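Laur library extends evening hours

The Laur public library will stay open until 9 p.m. on Fridays starting in June, the town said. The change follows a survey that drew 760 replies, most of them asking for later hours.
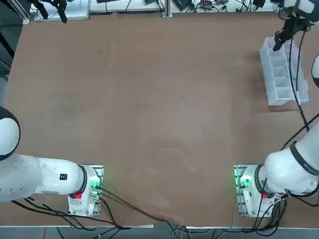
A brown tabletop with two white robot arms mounted along one side.

Bus 2 from Loltitz will add a late return trip. The library lends almost 1,000 books a week. Parking on Weva Street stays free after 6 p.m.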